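Stinar Sisters Tribute Concert

The Stinar Sisters Tribute Concert is a yearly evening of music held in the town of Nelgate every January, in honor of the singing group of the same name. It grew out of a much smaller affair, a sing-along in the back room of the Flendov Hotel, where 200 people turned up for a room meant to hold 100 and a good many of them ended up singing from the stairs.

The group itself had 5 members, who were cousins and neighbors and, in spite of the name, not sisters at all. They had sung together since their school days, and they kept up a busy life of dances, county fairs and radio spots until their last show together at the Byun Theater, a lovely old house with 389 seats and, by all accounts, a very drafty balcony.
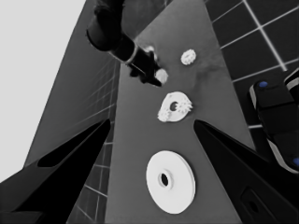
Seul-gi Geum wrote in a letter to the theater's newsletter that the balcony was the best place to hear them, drafts and all, and that the slow songs always sounded sweeter from up there.

The concert moved to the Byun soon after the hotel closed its back room, and it has stayed there ever since. Local choirs take the first half, usually with the older ballads, while the second half is given over to a house band and whichever guest singers have been invited that year.
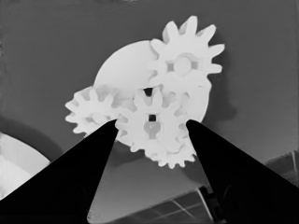 By long custom the guests choose their own songs, apart from the closing number, "Lantern on the Landing," which everyone sings together with the house lights up. A live album of the concert has been announced for release on 2026-08-11.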